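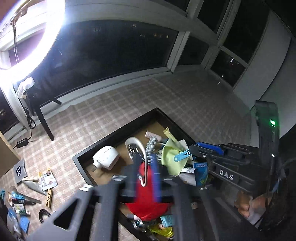

Mixed tray on the night shift, with the blue fork at the right-hand gripper.

Date: 2018-07-23
To: Skitov floor list
Subject: Re: hand grippers and the evening sort

Hello all, and sorry for the long reply, I had to read everything twice over my coffee!

> We were told in January that the Rerkier line would need 1,000 sorted
> trays before it could run by itself. Will there still be an evening
> sort after that, or are we teaching ourselves out of a job?

I asked the same thing when I came over from Climent, so I do understand. What I know is that the 18 of us on evenings keep our hours through the end of the contract, and the new posts (checking trays, fixing bad picks) go to our own people first. I'd like that in writing, and I've said so upstairs.

The work itself has changed already, hasn't it? I used to grab a fork and a packet in one go and chat the whole time. Now it's one thing at a time with the grippers, slow and steady, and my wrist lets me know after 90 minutes. Please do take the 20 minute break, all of it, even when the tray is nearly done.

Asante folks, how did your site handle the changeover? I'd love to hear.

Warmly,
Evening sort, bench side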